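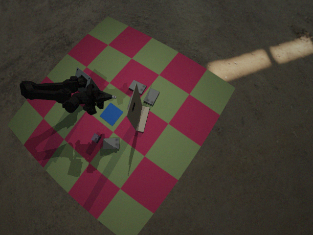

**Susard Yeoman 10 tablet review**
*Reviews desk, Kumville | 22nd August | Tablets*

The Yeoman 10 is Susard's second attempt at a tablet with a detachable keyboard. The first was slow and had a hinge that worked loose. The new one drops the hinge for a folding stand in the back of the case, and the keyboard clips on along the bottom edge with magnets. It costs £400 with the keyboard included. The pen is extra and was not supplied for this review.

**Build**

The case is metal, with a plastic strip along the top for the wireless aerials. The stand has 2 fixed positions. The steeper one suits a desk. The lower one is meant for drawing, and it slips on a polished table if you press hard near the top corners. An in-between position would have been useful on a train.

Ports are limited to two USB-C sockets, both on the left, and a headphone socket. Either USB-C socket will charge the tablet, but only the lower one will drive a monitor. The sockets are not labelled, and the printed guide does not mention the difference. I found it in the support notes after swapping cables for some time.

**Screen**

Sharp enough for small text, and bright enough indoors. Outdoors it struggles. Colours lean slightly blue out of the box and the correction is buried under Display, then Advanced, then Panel. Automatic brightness is jumpy, so I turned it off on the first day and left it off.

**Keyboard**

Key travel is short but even. The Enter key is full size and the arrow keys are not squeezed. The trackpad is less good: two-finger scrolling works, three-finger gestures register perhaps half the time. There is some flex in the middle of the board when it is used on the lap.

**Speed and battery**

The review unit has 16 GB of memory. With a browser, a spreadsheet and a video call open together it stayed responsive, and the fan is audible only during large updates. Starting from cold is quick. Waking from sleep is slower than it should be, and twice the keyboard was not detected until I unclipped it and put it back. A firmware update in June was meant to fix this. It was already installed on my unit.

Battery life was 10 hours of mixed office work with the screen at half brightness. Video calls cut that sharply. The supplied charger is small and has a fixed cable, so a worn cable means a new charger.

**Repairs**

Susard handles UK repairs through its Bostport service centre. The battery is glued in. The storage card sits behind a small door under the stand and can be changed with an ordinary screwdriver, without affecting the warranty.

**Verdict**

A decent work tablet at a fair price, let down by its trackpad and its sleep behaviour. Owners of the first model should find the stand alone a clear improvement. If you need to draw on it, try the lower position in a shop before buying.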